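Ticket: Furthorpe cell, episodes saving short
Status: open, waiting on Senberg

OK, so I've been chasing this one since Monday and I think I finally have something useful to write down. We're recording cube-and-bowl episodes for the Ristero set, target 2000, and 41 of the last batch came out with the joint data ending before the video does. The video plays fine! It's only the arm log that stops early, usually by 2 seconds. 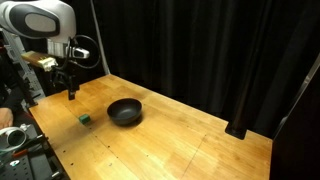 Posted by Lorna Baird | 2024-09-25 | Furthorpe cell

Same task every time: green cube, black bowl, reset, go again. I swapped the network cable first (no change), then moved the recorder to the other machine (also no change, and I lost my lunch hour to it).

Then I turned off live preview in Munro and ran a short set – all of them saved full length. Turned it back on and the third episode was short again. So my bet is the preview is holding up the arm log when the buffer gets to 1000 entries, but I can't see inside that part.

Could someone at Senberg check the flush setting? I've marked the short episodes as "hold", so please don't delete them yet. Preview stays off until I hear back.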